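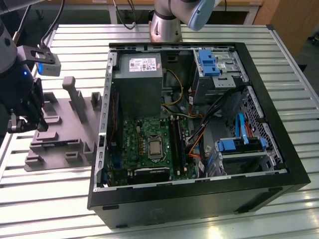
Week 2 of the Old PC Project
Ximena Zepeda

So I'd promised myself the case would be fully stripped by now, and it isn't (sorry!). We lost ages arguing over the order of things. I wanted the memory out first, Nikov wanted the drives, and we went with the drives in the end.

The side panel and the cooler are off, so the bare processor is sitting there in its socket and you can get a good look at it. I like the blue plastic bits best – the rails on the hard drive bay and the latch up on the optical drive cage. The cables are a pain, though! The black and orange ones run right across the middle and I keep catching my sleeve on them.

Next session we label every lead, then the power supply comes out.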